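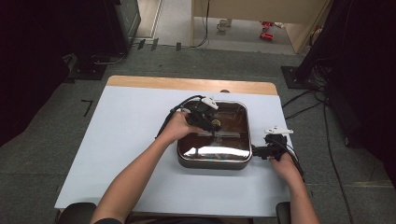
Home Contents Previous Next Glossary

Last updated: August
Wednesday, by Etelka Kozma

Chapter 3
Trays, Lids and Small Parts

Before you start. Have a flat table, a clean sheet of paper to cover it, and whatever containers you can scrounge from home. Old lunch boxes are fine. Lolly tins, takeaway tubs, the good serving dish nobody uses (ask first). Bring the lids too, even the ones that don't match. Especially those.

Why a whole chapter on this? Most of the mess in a kitchen or a workroom is small stuff with no place to go. Rubber bands, spare screws, tea bags, the odd cap off something. People buy a big cupboard and the cupboard fills up. A shallow tray with a few sections does more good, and it costs next to nothing.

Words for this chapter: compartment, divider, rim, footprint, nesting, loose part, home spot. Write them in your book now. Definitions as we go.

3.1 Open trays

A divided tray has one job — keep like with like. The number of sections matters more than the size of the tray. Too many and you forget what goes where, too few and it all slides together again. Four is a good place to begin. The dark brown one here has a cross-shaped divider, one partition front to back and one side to side, so the sections come out roughly equal, and its clear lid is lying flat on the table off to the left.

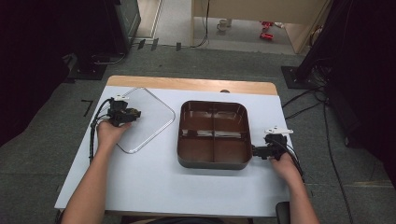 Equal sections are easy to learn but not always the best fit. If one kind of part takes up most of your drawer, it'll take up most of your tray as well. Sort on the table first, look at the piles, then pick the tray. Students always want to do it the other way round.

Things to check on any tray:
Do the corners let your fingers in? Rounded corners wipe out easier than square ones.
Is the divider fixed or does it lift out?
Can you carry it full, with one hand under each end?
Does it still fit the shelf with the lid on? Measure with the lid on. Measure again.

The stocktake at Prandivine is a good case to keep in mind. A small repair shop, one back room, 1,741 loose parts on the first sort. Gyula Jakab and Said Tazi put them in divided trays over a single winter and 1,418 ended up with a home spot. The rest were doubles, broken, or belonged to machines long since sold. The trays filled 30 shelf places. No new cupboards bought. We come back to thier labels in 3.4.

3.2 Lids

Lids are where most systems fall over. A tray without its lid gets dust, a lid without its tray gets used as a plate. Keep the two together, even when the tray is in use. Clear lids save you labelling the top, since you can see what's inside. Coloured ones look nicer on the shelf but you'll be opening them all day.

While you work, the lid needs a spot of its own. Flat, close by, not leaning on anything. Some people use it as a holding place for a loose part they haven't sorted yet, and that's alright for a minute or two so long as the part comes off before the lid goes back on.
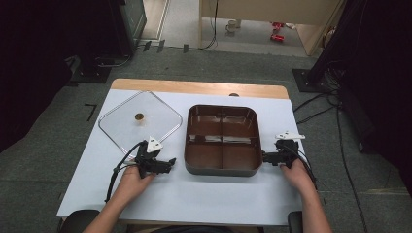 Erzsébet Hajdu disagrees with that last bit and asked for it to be put in the book. Her view is that a lid should stay bare the whole time, and that anything unsorted belongs in a seperate dish, with a rim high enough that it can't roll. One dish per table. She says parts left on lids are the ones that end up on the floor.

Try both and see which your group sticks to. Note it down for the table in 3.5.

Activity 3A
Work in pairs. One tray, one lid, one handful of mixed parts. Sort, cover, carry it to the far bench, and bring it back. Uncover it — has anything jumped a section? Write down which parts moved and how high the divider stood next to them. Swap trays with another pair and go again.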